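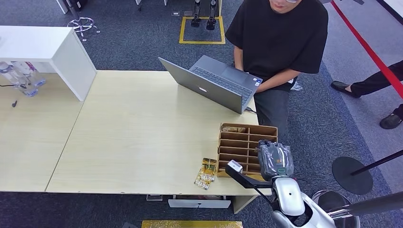 Report on a visit to the manipulation laboratory at Clinditden

In March a delegation of 12 members of the regional automation network visited the robotics laboratory at Clinditden. The visit was arranged to review the first results of the Rolar project, which studies how a two-armed robot can learn to sort small objects from demonstrations given by a human operator. The program consisted of an introduction, a tour of the working area, and a discussion of the method with the research staff.

Background to the project

Most systems that learn handling tasks from people rely on a single camera placed at the robot's head. Such a camera sees the whole table, but it loses sight of an object at the moment the hand closes over it. The Rolar team has examined whether a second view, taken at the wrist, improves the learned behavior, and how much demonstration data is needed before the benefit appears. Earlier work by the same laboratory, carried out under the name Grikamard, had addressed the same question with simple two-finger grippers. The present project extends it to hands with several jointed fingers.

The material collected so far comprises some 4000 demonstrations. Operators guide the robot through a task from start to finish, and the joint positions and camera views are stored together. Flat items such as printed cards are included deliberately. They lie close to the table surface, are difficult to grasp by the edge, and account for a large share of the failed attempts reported in the Grikamard study. Divided containers are used as the place of delivery. A compartment leaves little room for error, and a poorly placed object is easily recognized as such when the recordings are reviewed.

The working area

Visitors were received in the main hall, which is carpeted and divided by barrier belts and floor tape. Staff explained that taped areas allow a robot to be returned to the same starting position between sessions. The delegation was asked to remain behind the barriers whenever a robot was under power, and all members complied with this request.
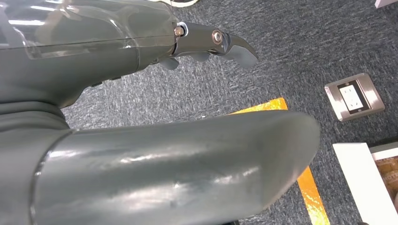 Considerable time was given to the question of what the wrist view should contain. The team's first approach was to crop the recordings tightly to the fingertips, on the assumption that everything else would distract the learning system. The results did not support this. Policies trained on the full view, including the floor and parts of the robot's own arm, performed better on objects placed near the edge of the table. The researchers suggest that the surroundings help the system judge how far the hand has turned, although they noted that this explanation has yet to be tested separately.

Results presented

In the comparison shown to the delegation, the system using the head camera alone completed 46 percent of the card-sorting trials. Figures for the combined system were higher, but the team asked that they not be quoted before the final series of trials is complete. The advantage was greatest in the last stage of the task, when the card must be released into its compartment. During the approach phase the two systems could hardly be told apart.

A second finding concerned the operators. Demonstrations recorded in the first 40 minutes of a session were more consistent than those recorded later, and removing the later ones improved training even though the total amount of data was smaller. The laboratory has since shortened its sessions.

Discussion

Members asked whether the method could be transferred to industrial cells. The staff replied that the Yordanov workshop, a partner in the project, is preparing a trial with packaging inserts. Lighting is expected to be the main difficulty, as reflections from glossy housings can affect the wrist view. Questions were also raised about finger wear and the cost of replacement pads, and a written answer was promised.

The delegation thanks the laboratory for its hospitality. A return visit is planned for October, when the results of the Yordanov trial should be available. Members wishing to attend are asked to inform the network office by the end of August.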